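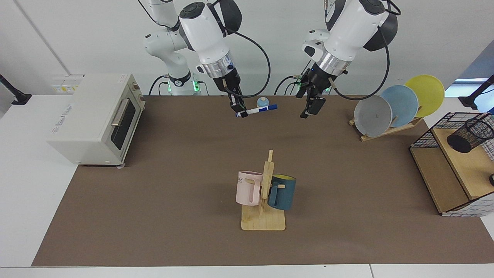
Progress Report No. 4

Hi Precious,

I owe you this one from November, so thanks for your patience! It covers everything we've cooked, burned and written down for the Todberg community cookbook since the last report. Short version: we're on track with the recipes and a little behind on the testing.

Recipes first. We now have 103 in the folder, and 70 of those have been cooked twice by two different people, the way we promised in the grant application. The soups and stews are finished. Breads are nearly there (Mylene is still fighting with the sweet potato rolls, which come out lovely on top and gummy underneath, so she's going to try a smaller pan and a longer second rise). Desserts are the slow part. People send us their grandmother's cake with "flour until it looks right" and then we have to call them up and work out what right looks like!

Kwaku took over the rice and beans chapter and I could not be happier. His groundnut stew went through four rounds. The first was too thick, the second had too much ginger for the kids' table, and then he started toasting the peanuts before grinding them and everybody wanted seconds. That version is the one going in the book.

We also held the tasting night in Stoswood. The cornbread with pickled peppers ran out first, and I've had three emails asking for it already. The baked eggplant didn't go over so well — too salty, I think, and we served it lukewarm. Noel is reworking it with half the cheese and a squeeze of lemon.

On money, we've spent $600 on ingredients and the hall so far. I had set aside $400 for that, so I moved the difference over from the postage line, as you and I agreed on the phone. Receipts are in the envelope with the signed copy of this report.

One change to flag. Every recipe will now give pan sizes in inches and say which oven rack to use. Princess pointed out that half our test notes said things like "medium dish, middle-ish," and she was right. It means going back through the casseroles, but I'd sooner do it now than after the pages are laid out.
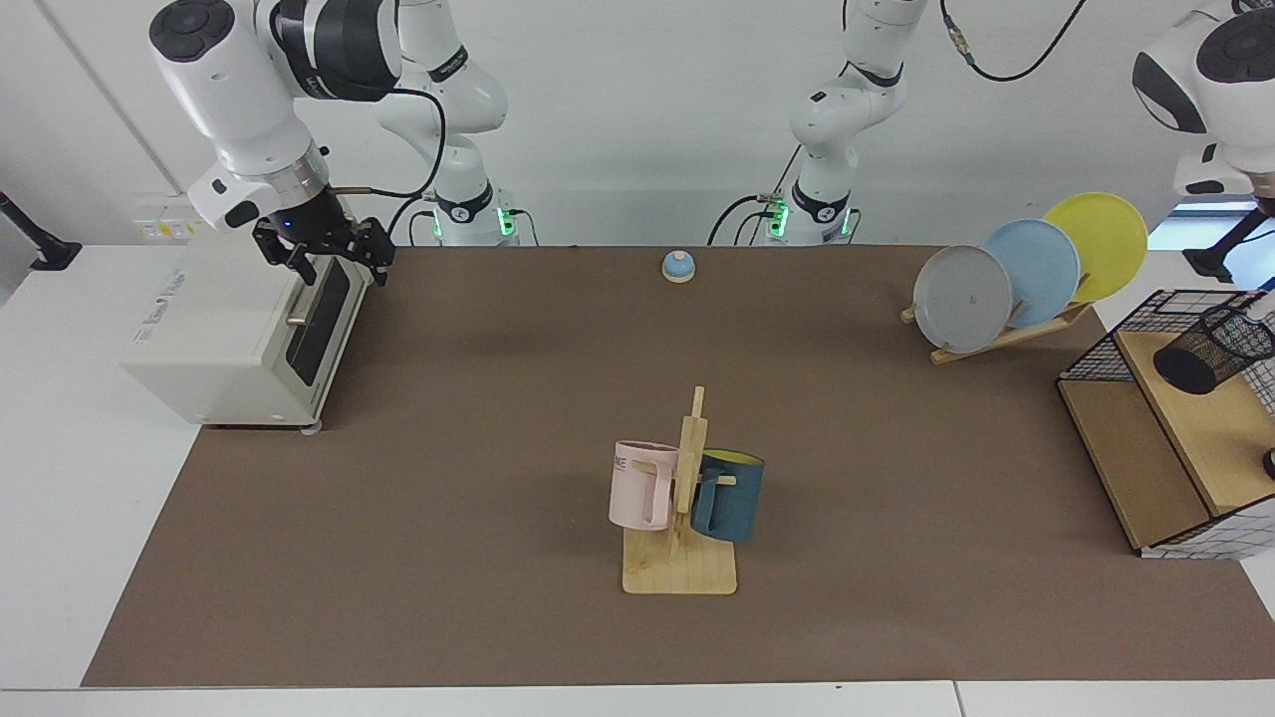 What's next

Finish the desserts, retest the eggplant and the rolls, and get the first three chapters to Cruzado for layout. I'd also love for you to come to the next tasting, in Ternon this time — Kwaku is making the stew again, and I'll save you a bowl.

Warmly,
Mrs. Sarmiento's very tired sous-chef (and project lead)
December 16, 2019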